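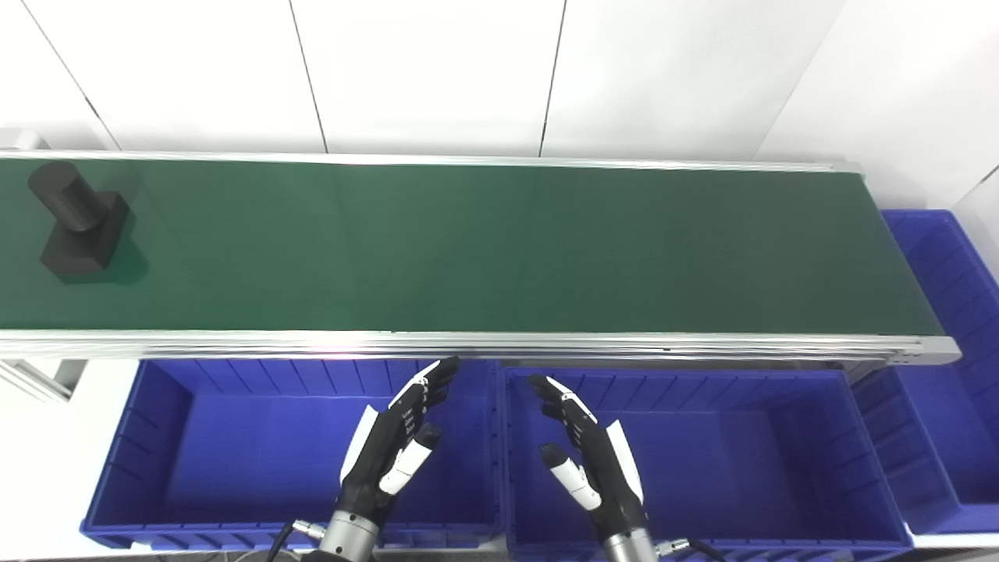
Trodura Spreadsheet Add-In Update Fixes Date Import Errors

02/11/2018
2 min read

Trodura has released version 3 of its import add-in for Excel. The update changes how the add-in reads date columns in CSV files and corrects a fault that swapped the day and month when the file and the workbook used different regional settings.

In earlier versions, the add-in took the date order from the workbook. A file exported with the day first would import without a warning, but any date with a day of 12 or lower was stored as the wrong date. Dates with a higher day value were left as text, so a single column could hold both types.

The new version scans the full column before converting it. If any value can only be read as day first, the whole column is treated that way. If the order can't be determined, the add-in stops and asks the user to pick one. Columns with conflicting values are imported as text and listed in a log sheet.

"The old check looked at the first 14 rows and went no further," said Nour Zoubi, who maintains the import module. "On a sorted file that was often not enough to settle the order."

The release also adds a setting to keep leading zeros in part numbers and postal codes. It is off by default and can be turned on per column in the import dialog. The row preview now shows the stored value next to the displayed one.

Existing workbooks are not changed by the update. Dates that were already imported in the wrong order have to be imported again from the source file. Macros that call the import function directly need one extra argument for date order; without it, the call returns error 204.

The update is available from the add-in's Help menu.

Comments (3)

Slamet Lau: Does the log sheet get overwritten on each import? Mine seems to.

Hazel Lindgren: Yes, unless you rename it first.

Adhiambo Mwaipopo: Error 204 on all my macros this morning. Adding the argument fixed it.

Related
Molliris Adds Pivot Table Export
How to Split a Column by Delimiter
Trultum Ends Support for XLS Files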